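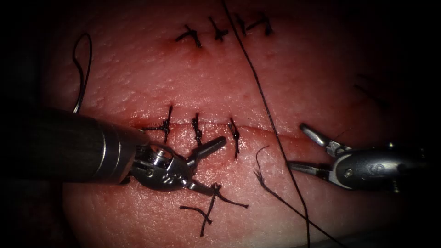
Wolstead Surgical Skills Center, Practice Materials Team

Wanted: people who can tie a decent knot and complain about it usefully

We make practice skin. Our pads go to people who are learning to close a cut before anyone lets them near a cut that belongs to somebody. The current pad, Sutura, has pores, creases and a surface that gets compliments. It also has opinions about how hard you may pull on a thread, and we would like to hear yours.

We are looking for stitchers for a paid trial starting in April. You will close incisions with interrupted stitches, one after another, and tell us where the pad behaved like skin and where it behaved like a pencil eraser. Sessions last 2 hours, with a break in the middle for coffee and finger stretching.

You should be able to:

Tie a square knot without narrating it.
Trim your tails to a sensible length, then do it again on the next one.
Close a short wound and a longer one on the same pad, keeping the edges level.
Fill in a form in handwriting that another adult can read.

Surgical residents, nurses, veterinary staff and retired members of any of these are welcome. So are people who learned to suture somewhere else and would rather not go into it, provided the knots hold. 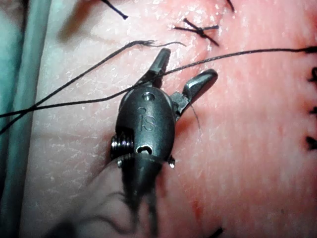

Sachiko Miyazaki wrote on her form last time that the pad was fine until the third stitch, when the lower lip of the cut began to roll under and she started apologizing to it. We have since changed the backing, and she has been asked back to see whether she still feels sorry.

The pay is $3000 for the full trial, which means all sessions and all forms. Missing forms are deducted, with regret but also with a calculator. Parking is behind the Gatchalian Building. Please ignore the sign saying it isn't.

To apply, send us a short note covering your suturing background, which hand you favor, and the most annoying practice material you have ever used. Previous applicants may not answer "yours" unless they include details. Notes can be left at the Wolstead front desk, marked Practice Materials, before 3 p.m.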